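September 6, 2018

Bad day. Left gripper dropped tracking again, 3 times before lunch, each time just as I brought the two tips together. Pose jumps sideways then freezes. Fjeld log says error 570, which the manual gives as "other". Thanks for that.

Swapped the cable – no change. Restarted everything – no change. Gøran Tangen thinks one marker hides the other when the hands get close, wich would fit. Run 2654 is junk anyway, gone past the jump and no way to mend it.
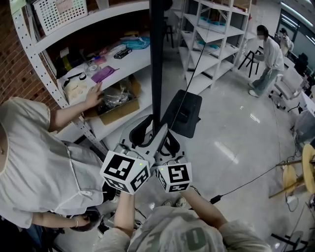

Photo: Ciridine / Alness floor

Tried again later with elbows wider. Arms ache. Must ask Corkovier about bigger gaps between the blocks, and tape down that lead on the floor before someone goes over. Nearly me today. Bus at ten past, no tea yet, more tomorow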